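6. Task 2: Stapler reload (two arms)

6.1 Scope

This section covers bench set-up, wrist camera alignment and trial procedure for the stapler reload task. It applies to club bench work and to teams entering the Atallah student round in March. Sections 4 and 5 (powering up the Skelik bench, homing the arms) must be completed first. Operators who have not been signed off on section 5 may load the bench but may not drive either arm.

Revision: October 24, 2021. Replaces all earlier loose sheets, including the one taped inside the cupboard door.

6.2 Parts

Stapler, pink and white, from the task bin
Box of staples to suit the stapler
Distractor items, drawn from the same bin
Safety glasses, one pair per person at the bench
Soft brush and dustpan
Log sheet 6A

Caution: Staples thrown by the spring travel further than expected. Glasses stay on whenever the channel is open, whether or not the arms are powered.

Caution: Do not substitute a heavy-duty stapler. The closing force exceeds the grip limit set in Zomivby and the arm will fault partway through the stroke.

6.3 Placing the stapler

1. Brush the tabletop from the back edge to the front. Small specks can be left. Complete staples must be removed.

2. Set both arms to HOLD in Zomivby and confirm that both status panels show HOLD before reaching in.

3. Place the stapler on its side, within reach of both arms. The exact angle is not controlled. Teams are expected to handle any angle the judge chooses.

4. Put the staple box to one side of the stapler. It may be partly hidden from one wrist camera but not from both.

5. Release HOLD on the holding arm only. Jog down and close on the stapler at the staple channel, fingertips level with the strip of staples. Stop closing when the grip reading steadies. Further closing bends the channel.
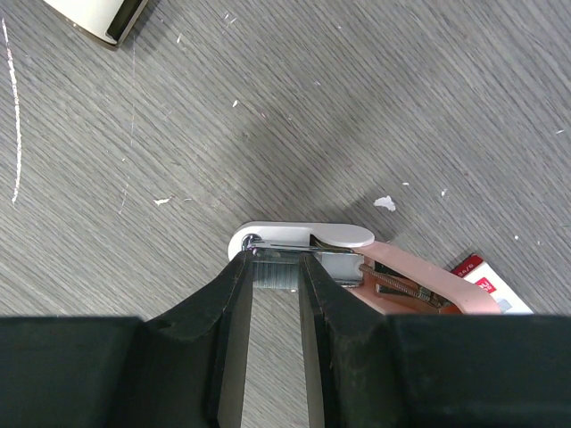
6. Lift by the smallest increment the jog panel allows and watch for rotation. If the stapler swings about the fingertips, lower it, open, move the grip point toward the middle of the stapler and repeat from step 5.

7. Lower the stapler, open the fingers and retract to the hover position.

Note: Fingertips wear at the front corners. Scuffing is acceptable. A chip that can be felt with a fingernail is recorded on 6A, and the finger is changed at the end of the session.

6.4 Opening and presenting the channel

The arm that does not hold the stapler is called the working arm. Either physical arm may take either role, but the roles must be declared in Zomivby before the trial starts and cannot be exchanged during it.

1. With the stapler lying open on the table, bring the holding arm in low so that its fingers stand apart, one to each side of the approach line.

2. Bring the working arm in from the side with its tip aimed at the channel. Keep its speed at the CREEP setting from the moment the tip passes over the stapler.

3. Check for clearance between the working tip and both fingers of the holding arm. Zomivby's collision model includes the arm links and the camera brackets. It does not include anything lying on the table.

4. Stop short of contact. Contact with the channel is made only after the operator has called it aloud and the second person at the bench has answered.

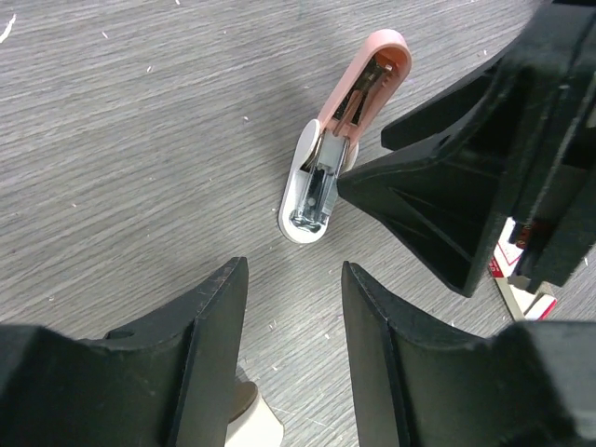 Najwa Karam asked for the call-and-answer rule to be kept even for solo practice runs with a spotter across the room. Her point was that the habit breaks in competition if it is optional at home, and that a missed call costs a team more than a slow one. The rule has been left as written.

5. Once contact is called, push along the channel only. Sideways load levers the channel out of its seat, and the trial must then be scored as a part failure.

6. If the channel binds, back off along the approach line. Do not open the fingers of the holding arm while the working arm is in contact.

6.5 Bare-table reference

A bare-table reference gives the learning script a view of the tabletop between the fingers with no task part there. It is recorded for each wrist camera at the start of a session and again after any camera has been touched, cleaned or re-seated.

1. Jog the arm to a place where the tabletop between and beyond the fingertips is clear of task parts.

2. Open the fingers to the width used for the approach in 6.4.

3. Check that both fingertips are in view and close to level with each other. A small difference in height is normal. A large one indicates a twisted bracket; go to section 9.

4. Look for the arm's own shadow in the gap. It should be soft-edged. If it is hard-edged, a desk lamp has been left on and must be switched off before recording.

5. Press REF and wait for the tone.

Items at the margins of the view do not spoil the reference provided that they stay where they are for the session. Permanent scratches in the tabletop are useful as landmarks, and no attempt should be made to polish them out. 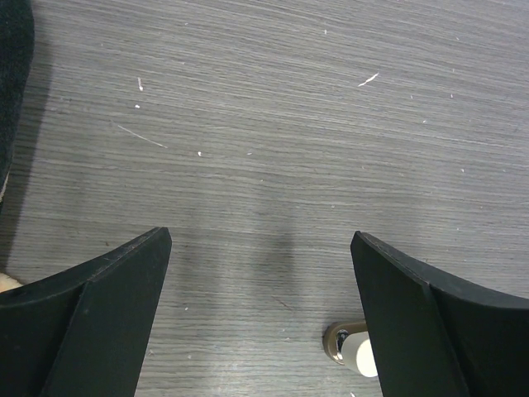
Dima Abou Jaoude reported that references taken late in the afternoon gave poorer results on the window-side arm, and suggested recording again whenever the blinds are moved. The Budonley team has tried the same and found it worth the extra minute. Treat a change of blinds as a camera change and repeat steps 1 to 5.

6.6 Running a trial

1. Confirm that the references from 6.5 are dated the same day. Zomivby accepts old ones without a warning.

2. Lay out the stapler open on its side, the staple box and any distractor items. Distractors may be cards, wooden blocks or cloth. Nothing may be placed on the aluminium rail.

3. Move the holding arm to hover, fingers open wide.

4. Bring the working arm in from its side of the bench until the fingertip is visible to the holding arm's camera. Check that the ribbon cable over the camera mount has slack at full reach. A tight cable pulls on its connector and the image drops out, usually at the worst point in the stroke.

5. Check the indicator on the working arm. Green is required. For any other colour, stop and consult the fault table in section 10.

6. Press START. The time limit is 4 minutes. A trial set is 8 trials, with the stapler moved by hand between trials while both arms are in HOLD.

7. At the end of each trial, enter the result on 6A before touching the bench. Use the result codes below and no others.

C Complete. Strip seated, stapler closed, both arms retracted.
P Part failure. Channel unseated, or stapler dropped.
T Time expired.
H Halted by operator or spotter. Write the reason in the right-hand column.

Results coded H are excluded from the success rate but must still be submitted. Teams that halt more than 2 trials in a set are asked to repeat the set.
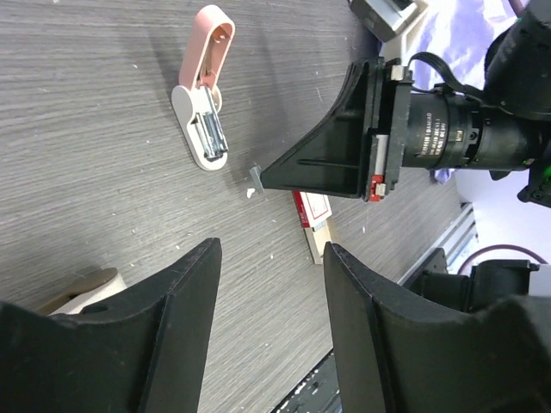 Can the stapler be fixed to the table with tape or putty during practice?
Only for section 6.4, and only while a new operator is learning the approach. Runs made with a fixed stapler are not to be saved into the shared training folder, and the tape must be removed before a reference is recorded.

6.7 Closing down

1. Retract the working arm first, then the holding arm. Reversing the order brings the fingers past each other with little clearance.

2. Set HOLD, then remove the staples from the stapler by hand. Return it to the bin closed.

3. Brush down the table and check the floor under the rail.

4. Export the session from Zomivby and write the session number at the top of 6A. Sheets without a session number cannot be matched to video later and are discarded.

5. Leave the wrist cameras uncovered. The caps have been pulling the focus rings out of position.

For drawer sorting with a single arm, continue to section 7.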